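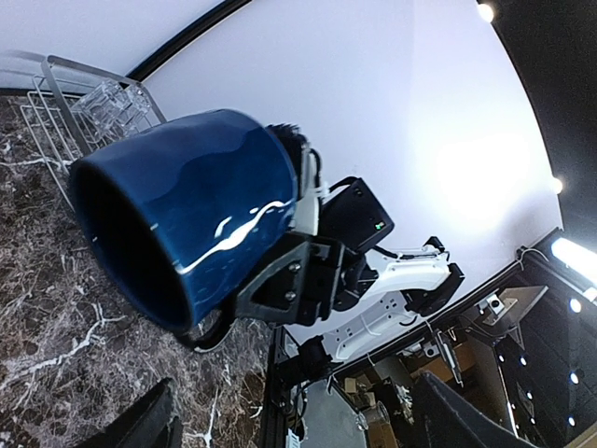 Attachment 1: blue mug, black interior.

Ticket 1817
Subject: Karomari online store, duplicate charges at checkout
Submitted by: Jade MacLeod, Dreltgate Housewares
Status: Pending customer confirmation
Priority: 2

Customer reports that orders placed through the Karomari storefront are being charged twice when the buyer selects store pickup. Orders sent by mail are not affected. The problem was first noticed in March, following the change to the Urio payment module.

Support reviewed the payment log and found that the pickup page submits the charge request a second time if the buyer refreshes before the receipt loads. The Bedo inventory record shows a single sale in each case, so stock counts remain correct.

Action taken: The request timeout was raised to 2000 milliseconds and the duplicate order check was turned on for pickup orders. Test orders on the mug listing produced one charge each.

Customer is asked to refund the second charge on the 4 affected orders from the Payments tab and to reply to this ticket when done. Refunds must be entered by hand. Tickets with no reply are closed automatically.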